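Skurkholm Toy and Kitchen Library: progress report to the Dervishi fund
Sun 6 October

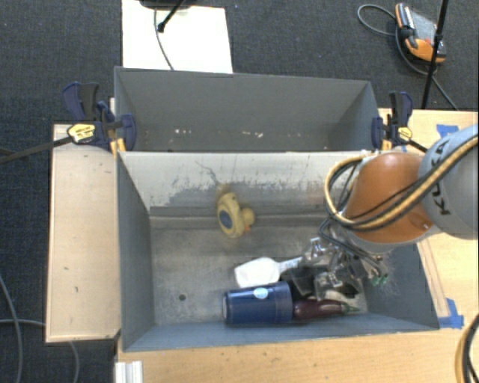 Sorting in progress: duck at the back, cup and aubergine at the front.

We have had a lovely few weeks! Your grant let us rent the carpeted room at Prolomen, and the sorting of donated toys and kitchen things is well ahead of where we hoped to be. We have been through 14 boxes so far, with 17 left before January.

The old metal bins are scuffed and stained but they do the job very well — everything gets tipped in, looked over and put with its own kind. Nikola Stoyanova has drawn up the play kitchen sets, seven of them, and Todor Radonjić is writing the lending cards. Bath toys are going on a separate shelf, which the parents asked for at our open morning.

Still to do: labels for the shelves, a second table, and a price from Wista for lidded tubs. Spending is within budget and Gorazd Ristić will send the receipts separately. Do come and visit — the kettle is always on.

Sinan Özkan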